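Burcombe Grounds
Outdoor Mobile Robot: Route and Site Safety Checklist, with Comments
Route: Gitine path, gate end to building
Unit: Presteser ground robot, unit 3
Date: 8 June 2025
Result: Pass with actions. Supervised running only until the open items are closed.

Marks used: OK / ACTION / N/A. Every ACTION line needs a comment. Do not leave a line blank.

Section A. Paperwork before the robot leaves the shed

A1. Current risk assessment on site and signed. OK
A2. Operator on the approved list for this unit. OK
A3. Route map matches the route loaded on the robot. ACTION
Comment: The printed map is the May version. The loaded route has the newer turning point at the building end. Print the new map and take the old one off the clipboard.
A4. Site notice posted where people on foot will see it. OK
A5. Supplier manual available in the shed. OK
Comment: Paper copy. The tablet copy opens too, but it is slow.

Section B. Robot, powered off

B1. Body panels closed and fasteners tight. OK
B2. Emergency stop buttons clean, not cracked, free to move. OK
B3. Wheels and tires: no cuts, no stones wedged in the tread. ACTION
Comment: One stone removed from the rear left tread. No damage found. Check again after each gravel run, as well as at the start of the shift.
B4. Front and side sensors wiped with the supplied cloth. OK
B5. Warning labels readable. OK
Comment: The label by the charging port is fading. It can still be read. Order one with the next parts request.
B6. Battery locked in place, connector free of dirt. OK
B7. Load platform empty or load strapped. OK
Comment: Ran empty for this inspection.

Section C. Robot, powered on, on the test pad

C1. Self-check completes with no faults. OK
C2. Each emergency stop button cuts drive power. OK
Comment: Tested one at a time, with a full reset between tests. Pressing two together does not count as a test of either.
C3. Wireless stop works at 50 feet. OK
C4. Robot does not restart when the stop is released. OK
Comment: It waits for the reset and then a separate start command. This is the required behavior.
C5. Loss of signal brings the robot to a halt. OK
C6. Beacon and sounder work. ACTION
Comment: Beacon fine. Sounder is too quiet to hear over a mower. Turn up the volume setting and test again with a mower running.
C7. Obstacle test with the foam post, straight ahead and to each side. OK
C8. Speed limit for shared paths is set and locked. OK

Section D. Route

D1. Route walked by the operator before the first run of the day. OK
D2. Surface suitable for this unit. OK, see comment
D3. Edges identified and edge margin set. ACTION
D4. Narrow points marked on the map. ACTION
D5. Doorways and blind spots have a slow zone. ACTION
D6. Overhanging branches checked for height. OK, see comment

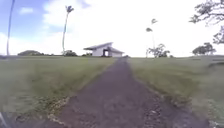

Comments on D2 to D6. A ground robot on a shared path should stay on the surface it was assessed for, and the assessment has to cover the whole width it may use. Edge margin is where most of our route faults have come from. The Gitine path is packed soil and small stones with mown grass on both sides, and on the left near the start a strip of pale gravel and loose stones lies between the path and the grass. Treat that strip as outside the route and set the margin from its inner side. On the right, the rougher clumps of grass along the edge can be read as an obstacle by the low sensor, so do not cure false stops by lowering the sensitivity. Get the edge trimmed. The doorway of the white building faces the path, and a person coming out of it steps toward the robot. Add a slow zone there and a fixed stopping point short of the door. Branches hang over the field on the right. They are no problem for the current unit, but look at them again before anyone fits the tall mast.

D7. Place for a person on foot to step aside at any point. OK
D8. No hoses, tools or rope left on the route. OK
D9. Weather within limits. OK
Comment: Loose surfaces need a fresh walk after heavy rain, even if the route was passed that morning.

Section E. People

E1. Operator has a clear view of the robot for the full run. OK
E2. Operator carries the wireless stop in the hand, not in a bag. OK
E3. Mowing crew told the run times. ACTION
Comment: Told by word of mouth only. Put it on the Kakakhel board, where the crew signs in.
E4. Robot gives way to people in every case. OK
E5. Keys and remote signed out and back in. OK

Section F. Open items

A3. Print the new map. Before next run.
B3. Add the tread check to the end-of-run card.
C6. Raise sounder volume and retest. Before next run.
D3. Reset the left margin and trim the right edge. Before next run.
D4. Mark the narrow points on the new map.
D5. Load the slow zone and stopping point, then test with the foam post in the doorway.
E3. Post run times on the board.

No unsupervised running on this route until every item above is initialed. If the route is changed in any way, including the turning point, Section D is done again from D1. Keep this sheet in the shed folder with the one before it.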